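Categoría: Charlas y talleres / Textil y hogar

La segunda vida de las telas de casa
Notas para la charla en la biblioteca de Pultdale

Hablar despacio. Saludar, agradecer la sala y decir que las preguntas se pueden hacer en cualquier momento, también durante las diapositivas.
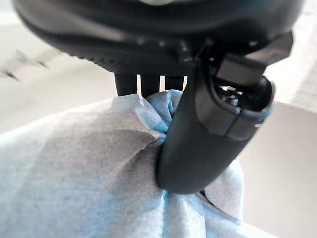 1. Cómo empecé con este tema

Contar lo de las sábanas de mi abuela. Cuando una sábana se gastaba en el centro, ella la cortaba por la mitad a lo largo, cosía los dos bordes exteriores juntos y hacía dobladillo nuevo en los lados. La parte débil quedaba entonces en la orilla, donde el cuerpo casi no pesa. La costura central molesta un poco las primeras noches y después uno se acostumbra.

Preguntar al público cuántos han dormido en una sábana así. (Dejar tiempo. En Restrepo levantaron la mano casi todas las personas mayores.)

Decir también que yo no soy sastre ni tengo diploma. Aprendí mirando y después deshaciendo mis propios errores, que fueron bastantes.

2. El inventario

En abril abrimos las cajas del ropero común de Werora, que estaban cerradas desde mucho tiempo. Salieron 634 piezas entre manteles, toallas, fundas, cortinas y trapos. Yo pensaba que la mayoría era para tirar y me equivoqué. Los problemas más repetidos fueron dobladillos sueltos, manchas antiguas y agujeros pequeños.

No leer la lista completa, es demasiado larga. Mencionar solamente las cortinas: la tela estaba bien, pero el sol había debilitado la parte de arriba, justo debajo de la cinta. Se corta esa franja, se cose la cinta otra vez y queda una cortina más corta, útil para una cocina.

3. Mirar la tela antes de cortar

Levantarla contra una ventana. Las zonas gastadas dejan pasar más luz y se ven enseguida, mucho mejor que con la mano.

Tirar con suavidad en las dos direcciones del hilo. Si se oye un ruido seco, la fibra ya no aguanta una costura y esa parte sirve solo para relleno o para limpiar.

Marcar con jabón seco. El bolígrafo no, nunca. Tengo un mantel de lino con una raya azul que sobrevivió a todos los lavados — lo llevo en la bolsa, enseñarlo.

4. Zurcido o parche

Esta es la parte donde la gente pregunta más. Mi regla es simple: si el agujero es más pequeño que una moneda, zurcido; si es más grande, parche. Para el zurcido uso hilo del mismo grosor que la tela, y si dudo entre dos hilos, el más fino. Un hilo demasiado fuerte corta la tela vieja alrededor y el agujero vuelve más grande.

El parche conviene lavarlo antes, porque la tela nueva encoge y la vieja ya encogió hace años. Las esquinas, redondeadas. Las cuadradas se levantan con el uso.

Si alguien pregunta por los parches que se pegan con la plancha: funcionan en pantalones de niños, en las toallas no me gustan.

Pasar la muestra de mano en mano. Pedir que vuelva.

5. Las toallas

Una toalla de baño gastada en el medio da dos toallas de manos, sacadas de los extremos. Del centro salen trapos. El borde hay que cerrarlo con zigzag o con cinta al bies, si no los rizos se caen en toda la lavadora y después en toda la otra ropa (lo digo por experiencia).

El suavizante, muy poco o nada. Deja una capa sobre la fibra y la toalla seca peor.

6. Guardar

Las telas, limpias y bien secas. Sin almidón si van a estar guardadas muchos meses. Doblar cada vez por otro lugar, porque el pliegue siempre igual acaba rompiendo el hilo, sobre todo en el lino.

No usar bolsas de plástico cerradas. Una funda de almohada vieja es mejor y ya la tenemos en casa.

7. Lo práctico de los talleres

Decir que el taller de Arketti tiene 10 plazas por grupo y que las máquinas están allí, no hace falta traer la propia. Sí traer tijeras, porque cada persona tiene su costumbre, y una pieza para reparar que no sea la favorita — para la favorita es mejor esperar al segundo taller.

Las hojas de inscripción están en la mesa de la entrada, junto con los patrones del parche redondeado. Se pueden llevar.

Si queda tiempo: el truco de la aguja que no entra (frotarla con jabón). Si no queda, pasar directo a las preguntas y recoger la muestra.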